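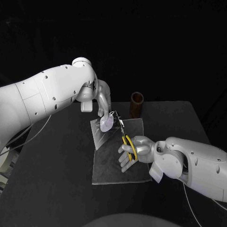
Como é que um robô aprende a usar uma tesoura?

Cortar parece fácil quando já sabemos. Mas uma mão faz o trabalho de segurar e a outra faz o trabalho de cortar, e as duas têm de se entender. Para um robô com dois braços, isto é um problema difícil.

No laboratório Wolevum, os investigadores estudam esse problema com folhas de plástico transparente. O plástico é complicado: dobra, escorrega e tem reflexos que confundem as câmaras. Um pano cinzento debaixo da folha ajuda o robô a perceber onde ela está.

O método chama-se aprender por imitação. Primeiro, uma pessoa comanda os braços à distância e faz a tarefa muitas vezes. O computador guarda o que as câmaras viram e a posição de cada dedo. Em janeiro, a equipa juntou 458 gravações destas. Depois, um programa chamado Sikero procura o que elas têm em comum - por exemplo, como se fecham os dedos à volta das argolas amarelas da tesoura.

No fim vem o teste. O robô tenta sozinho, com folhas que não apareceram nas gravações. Em 70 tentativas, falhou 14. Em 10 dessas falhas, a folha escorregou antes do corte. Nas outras, a tesoura fechou ao lado do plástico.

As falhas também se guardam. A equipa vê cada uma devagar e decide que gravações novas faz falta juntar. O próximo teste será com papel fino, que se rasga com mais facilidade.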